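How to Write and Keep House Rules for Hand-Held Gripper Sessions in a Real Home

Skerkunness practice notes, home tasks series
Last revised 9 April 2026

When we first started gathering demonstrations in ordinary homes, our rules were a single sheet of paper taped inside the lid of the equipment case, and most of what it said was "be careful." It was a nice thought, and it got us through the first couple of weeks. Then Grandedberg asked to see our written practice before letting us share recordings with their group, and we had to sit down and work out what we really meant by careful, and who was supposed to be doing it, and when. What follows is the way we do it now. Please borrow whatever is useful to you! If your setup is bigger or smaller than ours you will want to change things, and that's fine.

Before you start

You'll need the gripper, its charger, a printed copy of your rules (yes, printed, phones get put down in other rooms), a pencil, and a session sheet. If you work in pairs, decide out loud which of you is handling the gripper and which of you is looking after the room. We swap partway through, but only at a stop, and never while something is in anybody's hand.

Read the standards that apply to your country and your machines before you write a word of your own. Most of what is published for robots is written with powered arms in mind, working behind a fence or next to a trained operator, and a good deal of it won't speak to a person moving a gripper by hand over a bed or a kitchen counter. Don't take that as permission to skip it. The habit of listing the hazards first and the rules second comes straight from that world, and it has served us very well in small rooms.

Step 1. Walk the room and write down what is there

Go in without the gripper. Stand in the doorway for a minute, then walk to the far side and look back, and you will be surprised how different the same room looks. Write down anything with an edge, anything with a cord, anything that could tip, and any spot where a person will have to sit, kneel or lean. Bedrooms are the sneaky ones. We all relax in a bedroom, and a mattress gives under you in a way that a table never does, so a person's balance and reach change every time somebody shifts.

Write the list before you move anything. If you tidy first and list second, the list ends up describing a room that only exists on the day you tidied it.

Step 2. Agree on the sharp things

This took us longer than every other rule put together. Our first version said "no blades," and within a week it was being broken, because people open packages, trim threads and cut tape at home, and a set of home tasks without any of that would be a strange one. So we wrote a rule that people could follow.

A knife in a session is held by one person, who is named on the sheet. The blade is closed whenever it isn't cutting. The gripper stays outside arm's length while a blade is open, and the person with the knife is the one who says when it may come closer. Bedding and towels count as soft surfaces, which means a knife is never laid down on them open, not even for a second, because a fold of cloth will hide it wonderfully well.
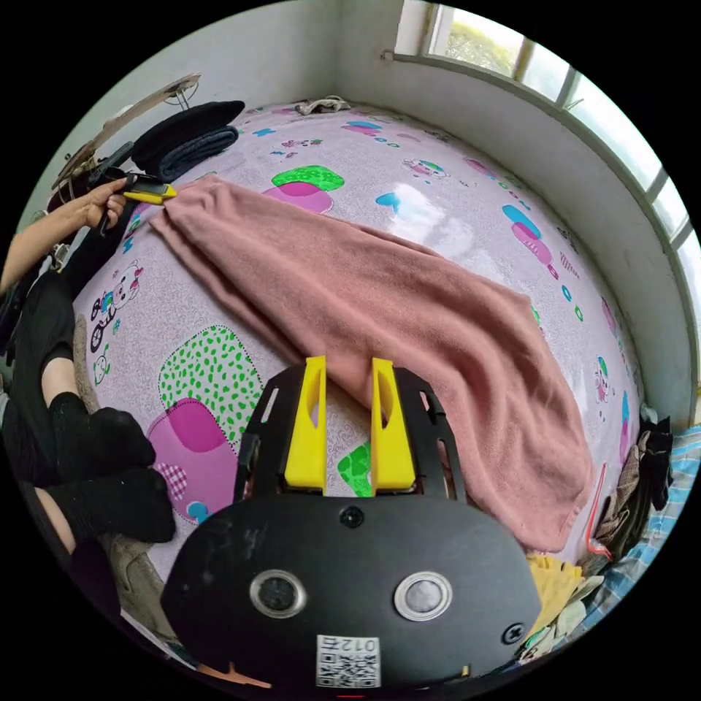 Ogundipe wrote in to say that the arm's-length rule is a good one but hard to judge in a small room, and suggested that the person with the knife should also be the one to say "stop," with everybody else going still until they hear "clear." We tried it, liked it, and it is now part of the rule.

The same goes for soft things, by the way. A towel spread over a bed, a heap of clothes at the side, a blanket folded at the far end: each of them is a place where a small tool can vanish. Once the session is over, lift and shake each piece of cloth over the floor, with your shoes on, before anyone sits down.

Step 3. Check the gripper every time

Our check has 6 points, and it goes quickly once you know it. Do it in this order, with the gripper switched off until the last one.

Look over the fingers for cracks, especially at the corners of any cutouts.
Wiggle each finger gently at its mounting plate.
Feel each screw with a fingertip; it should sit snug and flush.
Wipe the lenses with a clean dry cloth.
Make sure the label on the housing can be read, and copy its number onto the session sheet.
Switch on, and open and close the fingers once over nothing at all.

If any point fails, the gripper goes back in the case with a note. We don't fix things on somebody's bed, however tempting it is when you've driven across town.

Step 4. Protect the people who live there

Ask before you record, and ask again in each room. A window, a pile of laundry or a letter on a dresser can say more about a household than they meant to share. Our rule is that the household walks through with us and points at whatever they'd like moved or covered, and we don't ask why. They can also have any recording taken out later on, so number your sheets properly. When one family asked us in September to remove a morning's work, we could pull sheets 1072 and 1134 right away, and it was a great relief to everyone that we could find them.

Step 5. Fill in the session sheet while you're still there

Not in the car, and certainly not the next day. Write the room, the gripper number, who held what, any stop that was called, and anything in the hazard list that turned out to be wrong. Elteck, who lend us their spare room for training new people, keep a sample on the wall there. It's sheet 1182, and it has three crossings-out and a coffee ring on it, and new folks seem to find that reassuring.

Step 6. Read the rules again with fresh eyes

Once every season we sit down with the stack of sheets and look for rules that keep being bent. A rule that gets bent by everyone usually has the wrong wording, or asks for something the room doesn't allow. Change it, put the new date at the top, and throw out every old printed copy you can find, including the one taped inside the lid of the case.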